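Surnthorpe Swap Shelf: Frequently Asked Questions

What is the Swap Shelf?

It's a free household exchange for anyone living in Surnthorpe or Clurnside. You bring in things you no longer need, you take home things you do, and no money changes hands. Ximena Jara started it with one bookcase in her hallway, and we now have 171 member households, which still makes us grin!

Do I have to bring something to take something?

No. Plenty of people come empty-handed the first time (especially if they've just moved) and drop something off months later. We don't keep score.

What can I bring?

Kitchenware, linens, curtains, small storage, hooks and rails, books, board games, picture frames. If it's clean, works, and you can carry it in by yourself, we'd love to see it. Hooks go amazingly fast, so please dig through that drawer of odds and ends!
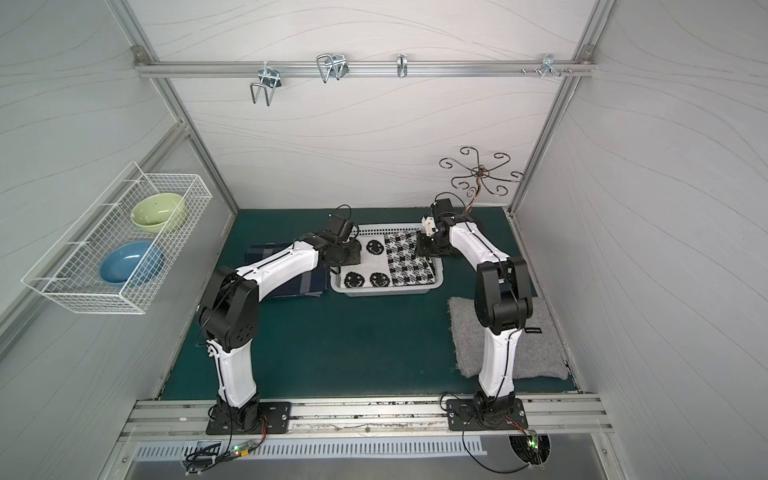 What can't you accept?

Mattresses, car seats, bike helmets, anything with a gas fitting, and open food or cosmetics. Chipped glass is a no as well. Electrical items are fine in principle, but check with Tadeo Paredes first, as he tests them all himself and has limited room.

How should I prepare fabrics?

Wash them, dry them completely, and fold them. A note with the size pinned to curtains or sheets is a huge help. Scraps are welcome too: Constanza Montecinos runs the quilting table and will happily take pieces as small as 12 inches across.

Can I reserve something I've seen?

Yes, one item at a time, for up to 11 days. Ask at the desk and we'll put your name on it. After that it goes back out.

How do I store my own finds at home?

We get asked this a lot! Ieuan Pugh swears by using the walls. A wire basket at eye level holds more than you'd think, and bowls you use every day can live there instead of in a cupboard.
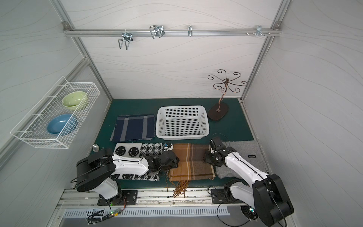 Two bowls in a wall-mounted wire basket, with hooks along the rail.

Is there a limit on how much I can take?

Whatever fits in two shopping bags per visit. Furnishing a first apartment? Tell us, and we'll bend that rule gladly.

When is the next big swap?

May, in the Sosa Street hall, doors at 10 a.m. The last one drew 200 people and the teapots were gone before lunch. Come early if you're after teapots.

Who do I contact about helping out?

Horacio Iturra keeps the sign-up sheet by the front door. An hour of sorting is plenty, and you get to see everything first.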